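Support ticket: Tririmham Outfitters, online store help desk
Product: Jetora insulated hunting bib, 600 g fill, size L-Tall
Category: Care / loss of water repellency
Status: Waiting on customer

Reported issue: Outer shell wets out at the knees and seat after two seasons. Lining stays dry. Customer washes at home in a front loader with ordinary liquid detergent and fabric softener.

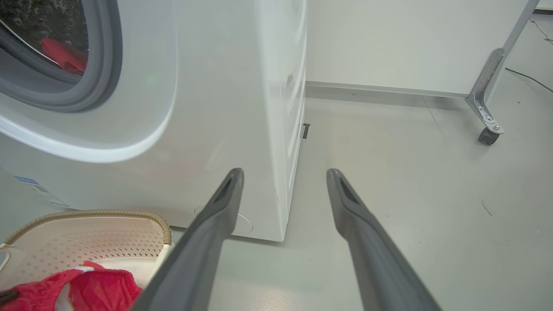
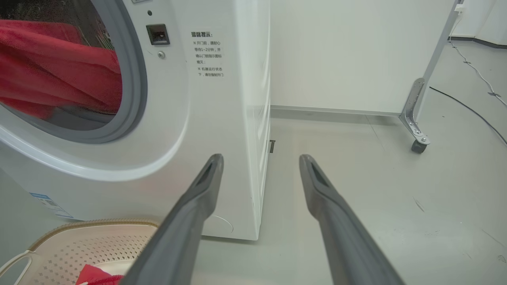 Front-loading washer with red fabric in the drum.

Entry 1
Asked for the care label code and wash history. Customer reports code 2, warm cycle, softener every time. Line dried, no heat. No repellent treatment applied since purchase.

Entry 2
Softener residue suspected. Instructions sent:
Close all zippers and remove suspenders.
Clean the detergent drawer.
Run one cycle with Wynne Tech Wash, cold, low spin.
Run a second rinse with no product.
Tumble dry low until fully dry.
Sprinkle water on both knees and report.

Entry 3
Customer ran the cycle Sunday. Water beads on the seat and lower legs. Knees still darken within a minute. Detergent drawer had a layer of blue gel under the softener cup, now removed.

Entry 4
Knee panels are a separate fabric (Sedus 1,540 denier overlay) and lose finish faster from abrasion. Advised spray-on repellent on the overlays only, damp garment, wipe off excess, then low heat again. Do not iron the overlay.

Entry 5
Customer asks if the knee wear is covered. Warranty covers seams, zippers and lining leaks. Surface finish is excluded. Offered a repellent spray at no charge, shipped with order confirmation.

Next step: customer to repeat water test on knees after treatment. If water reaches the lining, reopen as a leak claim and request the bib for inspection.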